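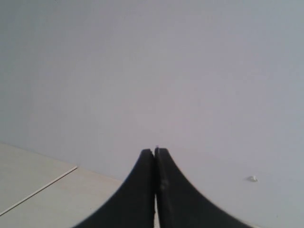
How long should a freshly painted wall cure before I stick Corkura panels on it?

Give it 4 weeks. Paint feels dry to your hand long before it's hard all the way through, and if you hang the panels too soon, the strips can pull the color off with them when you move things later.

Section 2: Getting the wall ready

I wrote this part after putting up panels in my own office, a plain painted room, so it covers painted drywall. If you've got brick or wallpaper, skip to Section 5 and use the screw rail.

Before you start, dig out the Rutex level, the pencil, a clean cloth and the bag of adhesive strips (part 879). The strips are packed flat under the cardboard tray, and I almost threw mine out with the box!

1. Wipe the wall from top to bottom with a cloth that's barely damp. Plain water is fine. Go a little wider than the panels will reach.

2. Let it dry completely. I went and made lunch.

3. Run your palm over the whole area and feel for bumps, drips and old filler. A wall can look perfectly smooth and still have a lump right where a corner wants to go. Sand lightly with fine paper, then wipe again.

4. Decide on your height and make a small pencil mark for the bottom left corner. Press softly - pencil shows up like crazy on pale paint.

5. Hold the level at your mark and draw a light line across to where the last panel will end. Don't go by the ceiling or the baseboard. Mine disagree with each other.

6. Peel one side of a strip and stick it to the back of the first panel, inside the printed outline. Do the rest of the strips the same way.

7. Peel the second side, line the bottom edge up with your pencil line and press firmly for 90 seconds, moving your hands over each strip as you go.

Note: The strips grab fast. You can nudge a panel a tiny bit in the first moments, but after that you'll have to take it down and use new strips.

Note: Flat paint holds on less tightly than eggshell or satin (at least it did at my place). Try one strip in a spot behind a door first and leave it overnight.

Caution: Don't put panels above a heater or over an outlet.

Caution: Keep the peeled backing away from pets and little kids. It's slippery on a bare floor.

Leave the panels empty until the next day, then go on to Section 3 for the pins and the shelf clip.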